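Kirkberg seeks a part-time technician to maintain hand-held gripper tools used on shelf pick work. Shifts start at 7 a.m.

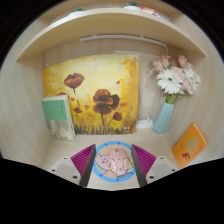 Duties cover finger alignment, pad replacement and camera checks. The fleet is 27 tools. Both mounting plates get a torque check on their dark fasteners, and ribbed sections like the magenta pair are inspected for tears. Faults are logged in Clirnby.

Bench test experience preferred. Apply to Marlene Guerra, ref. 229, by the end of July.
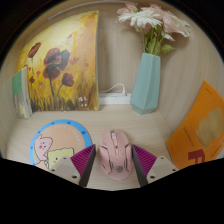
Gripper fingers at either side of a pink computer mouse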